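4.3 Recalibration and upkeep of the table cell

Most of the papers we compared against say little about how the cell was looked after between runs. Ours needed more care than we had planned for, and we doubt that we are alone in this. The cell at Ekthorpe is a single white arm with a two-fingered gripper, working over a white table against grey partition walls. The supplier, Comel, describes the arm as ready for use once the base has been bolted down and the cameras registered. We did both, and the first 70 trials still had to be thrown away.

The fault lay in the registration between the cameras and the arm. Comel's routine uses a printed target and reports one error figure at the end. We got a good figure each time we ran it, and the gripper went on closing to one side of where it should. Tsutomu Oshima suspected the camera mounts and refitted them with Veltex clamps, which made the figure better and the grasps no better. Indira Pinto then found that one joint had been zeroed after the target was measured, so every later correction had been built on a wrong starting pose. Zeroing first and measuring second removed most of the offset. We do not claim it removed all of it, and the routine has no means of telling us.

Light was the second trouble. The overhead fittings were set once and taped, on the view that fixed lighting is controlled lighting. This is a common view and we think it is a weak one. A glossy surface throws highlights that the depth estimate reads as edges, and a white table gives it very little else to hold on to. We therefore added a check in which a lit desk lamp stands on the table among a few small objects. The lamp is also a grasp target, so the strongest light in the cell can move with the gripper. A registration that passes with the target sheet and fails with the lamp is treated as failed.

Cables were the third. The lamp's lead crosses the working surface, and the planner has no model of it. We route it by hand before each block of 8 trials and inspect the arm's own cable and its connector at the same time. Comel's service sheet asks for that inspection every 2000 cycles. We found a connector backed out well before then, in November, and now look every 50. Whether this is too often we cannot say, as no failure has been seen at the shorter interval and the longer one was never properly tested.

Figure 6 gives three views of the lamp check. Only the first has the gripper closed on the lamp, low down near the base. 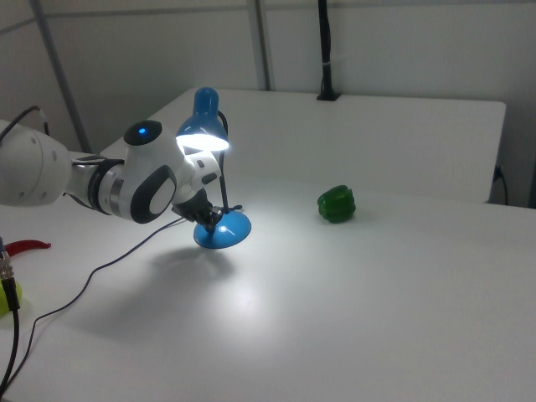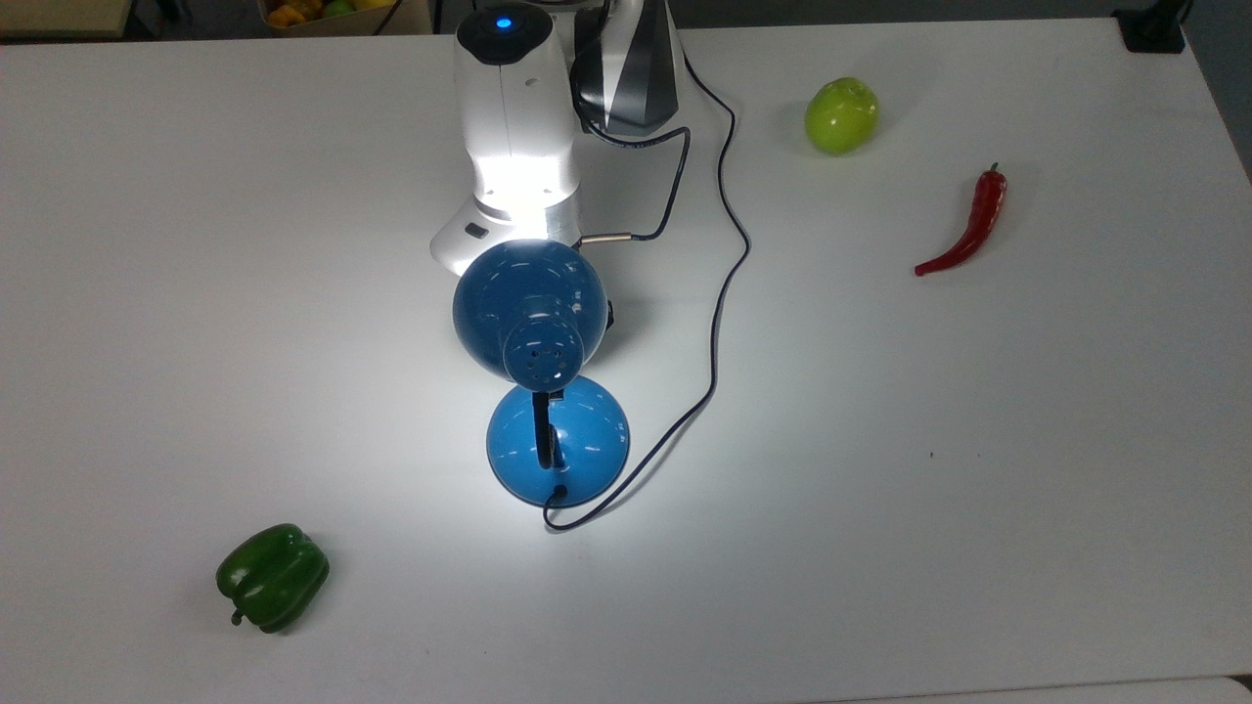
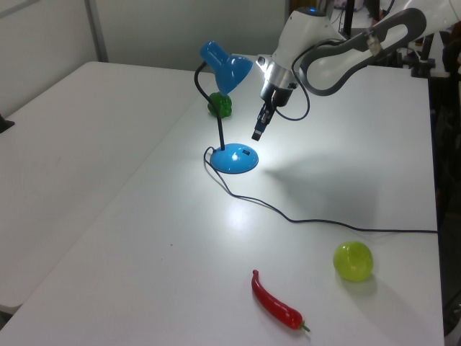

Figure 6. Lamp check in the table cell, with the lamp lit and its lead lying across the table.

Femke De Bruijn, reading a draft of this section, objected that a check with one lamp tells us about one lamp, and that a cell which passes it may still fail under a window or beside a welding bay. She would sooner see the registration repeated under several fixed levels of light, with the error reported for each, and the lamp kept as a quick test at the start of a session. She also asked why the connector was pushed back in and not replaced, given that it had already worked loose once.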